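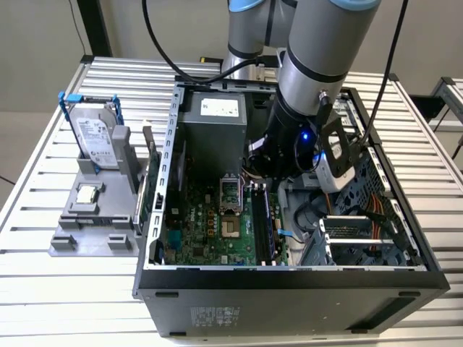 Why does my arm stop with a protective stop when it lowers a CPU toward the socket?

I'm putting parts back into an old desktop with a six-axis arm. It gets down over the motherboard fine, then faults 17 mm above the socket, gripper still closed. The log says code 157, joint torque limit. It ran 53 cycles without a hiccup before this started in September. Same program, same payload settings. What should I check first?

Answer 1 — Sheyla Betancur

Check the cable slack first! I love this kind of job, and this one bit me too. When the wrist rotates for the final approach, a cable that was loose at the home position can pull tight, and the controller reads that pull as a collision. Jog to the fault pose at low speed with a hand on the e-stop and watch the whole cable run, especially near the wrist. Mine had crept in its clip by a finger's width and that was plenty. Re-clip it, then redo the payload and center of gravity, including the camera bracket if you have one on there. People enter the gripper and forget the bracket all the time.

Please don't raise the force limit to get past it. I did, and bent 771 pins' worth of hope into a very sad socket — well, four pins, but the board was done.

Answer 2

mine did this, rebooted it and it was ok

Answer 3 — Vaughan Tuhiwai

Seconding the cable. Also look at the drive cage side of the case, if your gripper body is wide it can brush the metal on the way down and you won't see it from the front. We run a Plokus controller and it logs torque per joint, so if yours does too, pull the last few seconds. A slow climb on one wrist joint was cable drag for us, and a sharp spike was contact. Super handy once you've seen both! Keep the chip out of the gripper while you test.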